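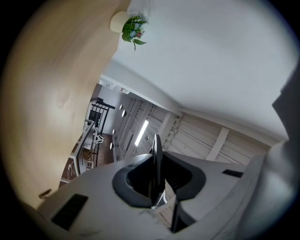
## Re: Hum after moving the turntable (and a question on the ground wire)

Hello everyone,

Thank you to all who answered me in April. I kept notes and will write them down in the order I tried them, so the next person with the same trouble can find it in the archive. First I quote Malachy's message, as most of what follows is an answer to it.

> On 17th June, Malachy Cullinane wrote:
>
> I still think you are chasing two faults and calling them one. A hum that
> gets louder with the volume knob comes in before the volume control. A hum
> that stays the same comes after it, and the turntable is innocent. Which
> do you have? You wrote "it is always there" and that can mean either.
>
> Second, the Moynihan phono stage is fine but its wall supply is not. Mine
> put a buzz into everything within a foot. Move it to the floor before you
> spend any money on cables. And please don't lift the safety ground on the
> amplifier, whatever the man in Fernden told you.
>
> What cartridge load are you using? If you are still at 400 pF that would
> explain the bright treble, which is a separate matter.
>
> M.

Malachy, you were right about the two faults. I did the test with the volume knob, late in the evening when the refrigerator was quiet. With the knob at zero there is a very small hum, which I can hear only if I put my ear on the woofer. With the knob at my normal place there is a second hum, lower and thicker, and it grows when I turn up. So the small one is from the amplifier and I have decided to live with it. The big one is the one I wrote about.

What I tried for the big one:

1. Moved the wall supply of the Moynihan from behind the shelf down to the floor, as far as its lead allows. The buzzing edge on top of the hum went away completely. The low hum stayed.
2. Unplugged the turntable from the wall and left the signal cables connected. No change, so the motor is not guilty.
3. Disconnected the signal cables from the phono stage and put shorting plugs in the inputs. Silence. So the hum enters with the cables or the arm wiring.
4. Cleaned the ground terminal. On my Ganik the ground wire ends in a small fork, and the fork was dark and dull. I cleaned it with a pencil eraser and then alcohol. The hum became weaker by maybe half.
5. Measured from the ground fork to the metal of the tonearm. The meter said 545 ohms, which I understand is terrible for a piece of wire.
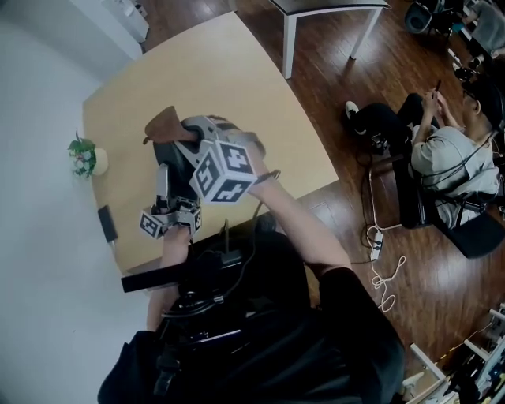
That last number made me open the bottom cover. The ground wire goes to a solder tag under the arm base, and the tag is held by a screw which goes through a painted plate. The paint was between the tag and the metal. I scraped a small clean ring under the tag, put a toothed washer, and now the meter shows less than one ohm. The hum with the stylus up is gone at normal listening level. If I turn the knob very high I hear hiss, but that is only hiss.

About the safety ground: no, I did not lift it, and I will not. The salesman in Fernden meant well but he also wanted to sell me a Ferkgate cable with a filter box in the middle. I took it home on trial, before the repair, and I could hear no difference at all with the hum. I gave it back. Maybe it does something for other systems — I can speak only for mine.

About the load: yes, I was still at 400 pF. I had added the capacitor setting on the phono stage to the number in the manual and forgot that the cable has its own capacitance too. I have now changed to the 50 pF position. The treble is calmer, and the "s" sounds on singers don't spit anymore. I listened for a week before I wrote this, because I know that I always like a change on the first day.

One question remains, and I hope someone has experience. When my hand is close to the headshell, there is still a faint hum, and it stops when I touch the arm. I have read that this is normal with an unshielded cartridge body, but I have also read that it means one of the four small wires has a poor shield connection. The cartridge pins are clean and the clips are tight. Is there a test for this which does not need me to pull out the arm wiring? I have a steady hand for screws but not for wires as thin as hair.

Also, for the person who asked off the list: my signal cables are ordinary ones, and I keep them 10 inches away from the power cords where I can. Where they must cross, they cross at a right angle. I did this before the repair and it did not cure anything, but I have left it so.

Best regards to all, and thank you for your patience with my long messages.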